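Skokach folding stool review: three weeks of ruins and one sore knee

I like old stones and my left knee does not. Anybody who has done a trip along the south coast of Turkey with a guidebook in one hand knows the problem – the sites are gorgeous, they are huge, and they were built by people who thought nothing of putting a theater on top of a mountain. There's plenty to sit on, of course, but half of it is roped off, and the other half has been baking in the sun since breakfast!

So before this trip I bought the Skokach, a three-legged folding stool made by Ostrowski. My friend Selamawit Hadgu had one with her last year and lent it to me for a whole afternoon, which was very nice of her and also the reason I have now spent my own money. I carried mine to Perge, Aspendos, Side and Termessos, plus a lot of bus stations.

What you get

The stool comes in a drawstring sleeve with a shoulder strap and a little repair pouch (one spare foot, one spare rivet, a strip of seat fabric). Folded, it's a bit longer than my forearm. The tag says 400 grams. My kitchen scale says 429 with the sleeve and strap, so I suppose they weighed it bare, and I can live with that. The weight limit on the tag is 234 pounds, an oddly exact number, and I'm well below it so I can't tell you what happens up there.

Setup is a twist and a pull. I got it wrong the first four or five times and ended up with something like a broken umbrella, but by the second site I could do it without looking down. Mine is dark green. There's also an orange one that I now wish I'd bought, for reasons I'll get to.

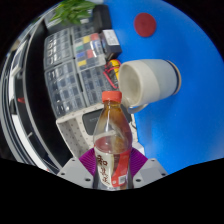 How it did at Perge and Aspendos

Perge is flat, which makes it a kind place to start. The long street with the columns and the water channel down the middle is where I used the stool most, because I wanted to sit and look up at the far end for a while and there was a slice of shade exactly one person wide. A bench can't go where the shade goes! I read my whole guidebook chapter there and even sketched a bit (badly).

The three legs are a real plus on paving. Those big slabs tilt every which way and a four-legged stool would have rocked all morning. On gravel it's fine too. On soft sand, over by the temples at Side, the feet sank until I was sitting a good bit lower than I'd planned, and getting up again took some doing.

Aspendos I'd call a draw. The theater is all seats, so you hardly need another one, but I was glad of it in the ticket line and again out by the aqueduct, where there's nothing but thistles.

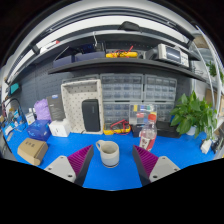 White mug, with a red-capped bottle just behind it.

Termessos, the big test

If you haven't been, Termessos is the one up in the mountains that Alexander looked at and decided to leave alone. You park, you climb, you climb some more, and then you come out at a theater with a view that made me say a word out loud in front of a family with small kids. There's no café up there, so bring everything you need from the bottom.

I had the stool across my back for the whole climb and this is where I have my one serious complaint. The strap is thin and slippery and it would not stay on my shoulder. Every time I leaned forward to grab a root the whole thing swung around and whacked me on the hip. Crisanto Panganiban, who I was hiking with, finally tied it to my daypack with a shoelace and that was the end of the problem, but I'd rather not donate a shoelace to every trip.

Also, dark green. I put it down among the tombs to take a picture, wandered off after a carved shield, and then spent twenty minutes looking for a dark green stool in dark green bushes. Get the orange.

Some smaller things

The seat fabric dries overnight if you rinse it in a hotel sink. It picked up dust in the stitching that I still haven't gotten out.

The feet squeak on marble. In a quiet museum this is quite something, so ask before you unfold it indoors. At one door the guard waved me in and at another I had to leave it at the desk.

It's low. Tobiloba Bassey, who is well over six feet, tried it once and said he felt like he was at a parent-teacher meeting.

How it compares

My old stool was a Falel, the flat kind with crossed legs. The Falel is higher and easier to get out of, and the fabric feels softer. It's also heavier and you can't really sling it, so mine mostly stayed in the car, where it did my knee no good at all. For picnics and fireworks I'd still take the Falel. For anything with stairs cut in rock, the Skokach.

Would I buy it again?

Yes, in orange, with a better strap from the hardware store. I'm taking it to Sicily in January, and Selamawit is bringing hers.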